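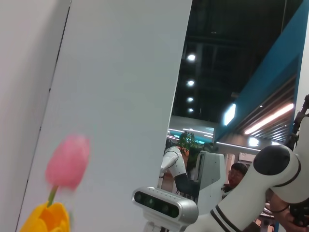 Teaching a robot by hand is slow work, and it begins with the human hand on the machine. When I came to the Orkside stand in November, the lesson was already going on. A pink tulip and a yellow one stood close to the white arm, a small silver depth camera was fixed on its bracket, and a person's hand was reaching in from the side. Arnar Laxdal, who leads the teaching group at Orkside, asked me to wait with my questions until the end of the demonstration. By demonstration he means one complete run of the task, from the first movement to the last.

The task is simple to tell. The arm must go to a flower, take the stem, and put the flower in another place without harming it. For a florist this is nothing. For the robot every part of it must be shown, and shown many times. Laxdal wants 200 good demonstrations before he lets the software learn from them. On the first morning his group recorded 37 and threw away nine.

"People think that the bad ones are those where the flower falls," he told me. "For me the bad ones are where the teacher was not sure. The robot learns also the hesitation."

I was allowed to try. The joints are made soft, so that the arm follows if you pull it gently, and the first feeling is of leading a heavy but polite animal. I pulled too much from the elbow. Laxdal moved my hand closer to the wrist and told me to look at the stem and forget the petals. My best run took 30 seconds. His takes 11.
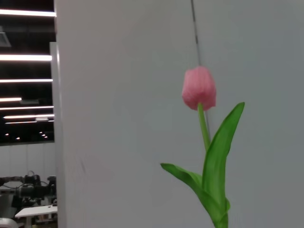

From the hand to the remote control

Not everybody teaches in this way. At Briem, a smaller company which makes machines for greenhouses, the teacher sits at a desk and holds a controller named Dellumix. The arm copies the movement of the controller, and the teacher sees the work on a screen, through the camera near the wrist. One pink tulip against a pale wall is an easy view. A full bed of them, with leaves crossing everywhere, is much harder, and there the teachers get tired after an hour.

The advantage is that the human body stays out of the picture and the teacher can be in another town. The disadvantage is touch. With the hand on the arm you feel when the stem begins to resist. With Dellumix you must guess it from how the leaf bends.

Laxdal has used both and does not want to choose. His group shares its recordings with Briem under a project called Lirnomano, which now holds 459 demonstrations, most of them with cut flowers. Next they want to add potted herbs. He is worried about the basil.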